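Pressure canner gauge reads high at altitude, adjust or replace?

I live at 2930 feet and can green beans in a Varton canner with a dial gauge. Against a friend's weighted gauge mine reads 3 pounds high. Do I add that to the altitude correction, or is the gauge finished?

saithong_kitchen
Replace it. Most extension offices say to discard a dial gauge that is off by more than 2 pounds. Your altitude correction is separate and still applies with the new one. Check the chart that came with your recipe — the bands differ between dial and weighted gauges.
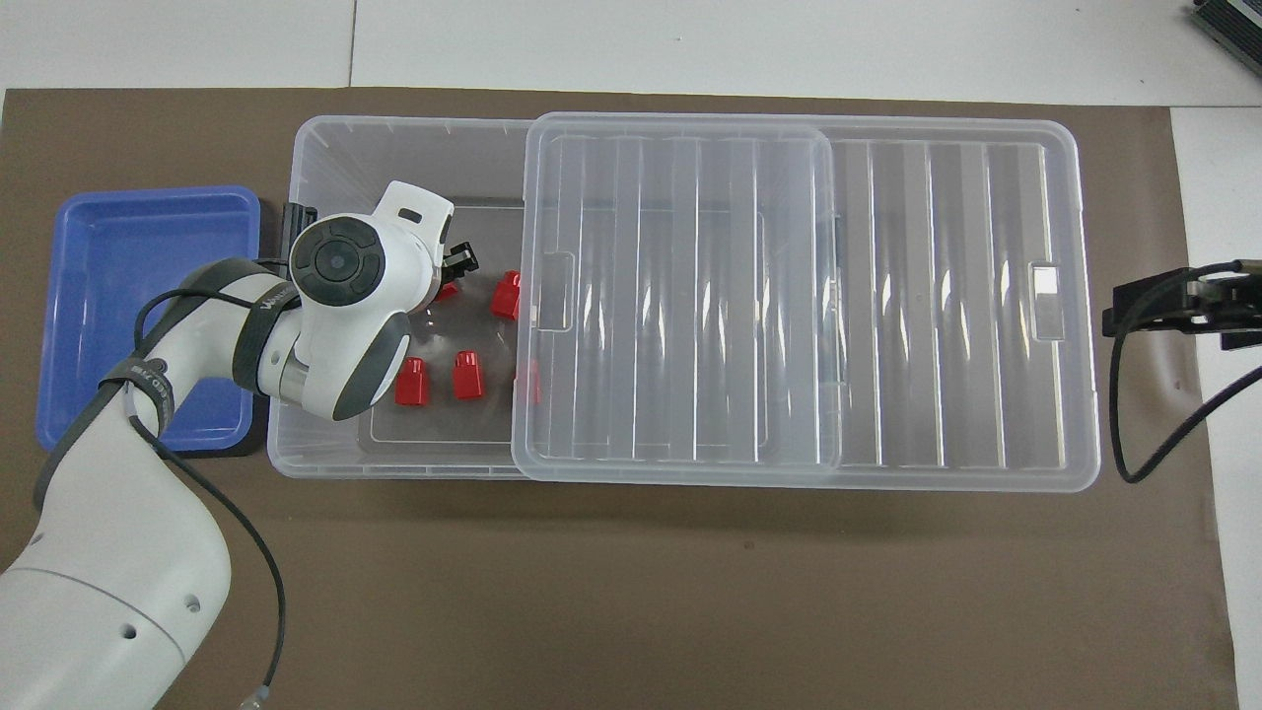 Clear plastic bin on a brown mat.

Store the new gauge off the lid if you can, and test it every year before the season starts.

Apinya Intarasuk
Agree on replacing. Also vent steam for 10 minutes before closing the vent. Trapped air gives a normal pressure reading at a lower temperature.

Flimby30
mine has been off for years and beans are fine, just run it higher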